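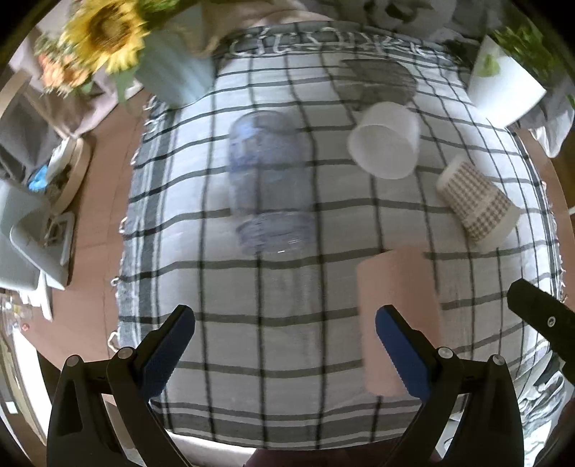
Flimus wrote in to say that the clearing staff had expected to be handed a machine and told to keep out of its way, and that being asked to show it how the job is done was a better start to the month than they had feared.

Rollano hand-held gripper

2 min read | 148 shares

The Rollano is a two-jaw gripper that a person holds and works by hand. It has the same jaws and the same pads as the Bisht table-clearing arm. Your staff use it to pick up cups, glasses and cloths in the way they normally would, and the recordings are used to train the arm for your own tables and your own crockery.

It is made by Guvby for cafés, canteens, hotels and function rooms. No programming is needed on site. Anyone who can clear a table can record with it after a short introduction.

What it handles

The standard pads are suitable for paper cups, plastic cups, drinking glasses, small bottles and folded cloths. Items can be standing, upside down or lying on their sides. We recommend recording all of these, as tables at the end of a sitting are rarely tidy. Leave vases and plant pots where they normally stand so that the arm also learns to work round them.

Patterned tablecloths are fine. If you change your cloths with the season, record a short extra session on each one.

Do not use the Rollano for knives, hot pans or broken glass. These stay with your staff, and the Bisht arm is set to stop and call someone when it meets them. 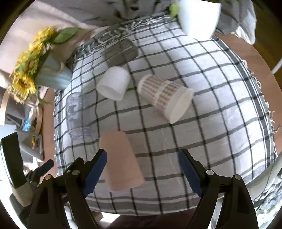 Rollano gripper with blue pads, over cups on a checked tablecloth.

What changes for your staff

Most customers ask about this before they ask about the price.

During the recording period, clearing takes longer. A person using the gripper is slower than the same person using their hands, and you should put an extra member of staff on the shift or record outside serving hours. Mid-afternoon works well in most cafés.

Once the arm is running, it takes over the plain part of the round: lifting empties from the table and setting them in the rack. Staff still wipe down, change cloths, sort out spills and deal with guests. They also check the rack before it goes to the wash. At Flimus the early shift now starts at 7 a.m. as before, but the last hour of the evening is spent laying up for the next day and the trolley goes round less often.

There are some drawbacks. The arm is slower than an experienced person on a full table. Some staff find it dull to work beside. Somebody has to be responsible for it on every shift, and that should be written into the rota and paid for. We ask customers to agree this with their teams before we deliver, and we can send a plain two-page summary for staff to read.

Recordings and privacy

Recording only runs while the trigger is held past its first stop. A tone sounds when it begins and again when it ends. We advise against recording while guests are seated. Recordings belong to the customer. Staff names are not attached to them, and the software has no report for comparing one person's speed with another's. We have been asked to add one and have decided against it.

Specification

Weight: 355 g without battery
Jaws: 2, linked, closing together
Pads: blue, textured, replaceable
Jaw plates: black plastic
Handle: ribbed grip, for left or right hand
Works with: Bisht table-clearing arm, all current models

Care

Wipe the pads with a damp cloth and mild soap after each session. Do not put any part of the gripper in a dishwasher. Check the pivot pins for play once a week and tighten the side screws by hand if the jaws start to feel loose. Pads wear first along the tip. Change both at the same time, or the grip will pull to one side.

In the box

Gripper, battery, charging lead, spare pair of pads, hand strap, printed guide.

Price and delivery

£961 excluding VAT. The price covers the gripper and the items listed above. The Bisht arm is sold separately and needs a site visit before we can quote. Orders placed in August may take longer than usual, as our workshop closes for part of the month.

A hire rate is available for customers who only want to record one room. Contact Guvby sales with the size of your tables and a list of the cups and glasses you use.

2 comments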